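Crónica de una mañana en la lavandería industrial de Plumaso

Llevaba meses queriendo apuntarme a una de estas jornadas de puertas abiertas y por fin en febrero me salió el plan. La lavandería se llama Plumaso, está en un polígono de los que en el navegador salen como una mancha gris, y lava la ropa de hoteles, residencias y un par de balnearios de la comarca. Éramos un grupo de 17 personas, casi todas del sector (yo no, yo iba de curiosa y porque tengo un hostalito de 6 habitaciones que me da más coladas que alegrías).

Nos citaron a las ocho y media, con café de máquina y unas magdalenas buenísimas. Después chaleco, tapones para los oídos y hala, para dentro.

Lo primero es la zona de sucio, que huele a lo que huele. Los sacos llegan colgados de un carril en el techo y se van moviendo solos por encima de tu cabeza, como los abrigos de una tintorería pero a lo bestia. Cada color es un cliente. Pregunté qué pasa cuando alguien se equivoca de saco y la guía se rió y dijo que para eso tienen una estantería entera de huérfanos: pijamas, un mantel bordado, hasta una toga. ¡Una toga!

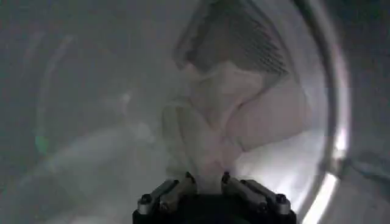
El lavado en sí lo hacen en un túnel de la casa Herar, un bicho larguísimo donde la ropa entra por una punta y va pasando de compartimento en compartimento. Según nos contaron saca alrededor de 630 kilos por hora, y yo pensando en mi lavadora, que se queja con dos juegos de sábanas. Para lo pequeño o lo delicado siguen usando máquinas de tambor, y ahí sí que me sentí en casa: por dentro es el mismo acero inoxidable de siempre, con la prenda blanca hecha un gurruño en el fondo, igualita que las mías. Me consoló bastante. Eso sí, me llevé una bronca colectiva cuando confesé que lleno el tambor hasta arriba - por lo visto la ropa tiene que caer, y si no cae no se lava, se remoja.

De ahí pasamos a la plancha, para mí lo mejor de la visita. Las sábanas entran enganchadas por las esquinas en una calandra Moltetti y salen lisas por el otro lado, dobladas y apiladas. Hace un calor tremendo, incluso en febrero. Las chicas que alimentan la máquina van a una velocidad que no te da tiempo a ver cómo encuentran la esquina buena, y mientras tanto hablando de sus cosas como si nada.

También nos enseñaron el cuarto de química, que yo me imaginaba lleno de bidones chorreando y está más limpio que mi cocina. Usan una gama de detergentes Stetsiuk que se dosifica por tuberías. Una señora de una residencia preguntó por las manchas de crema solar y se montó un debate de 2 bandos (los del desengrasante previo contra los de bajar la temperatura) que casi nos deja sin tiempo para el almacén. Yo apunté las dos cosas y ya probaré en verano.

Pegas, alguna. El sonido: con los tapones puestos y la guía hablando de espaldas me perdí media explicación de la depuradora. Y el aparcamiento es un descampado con unos charcos que dan miedo, así que llevad calzado que no os importe.

Al final te dejan pedir presupuesto sin compromiso. Yo pedí el mío para sábanas y toallas, con recogida semanal, y quedaron en mandármelo por correo. La siguiente jornada la anuncian en su tablón de la entrada y en la web, y hay que apuntarse con tiempo, que las plazas vuelan.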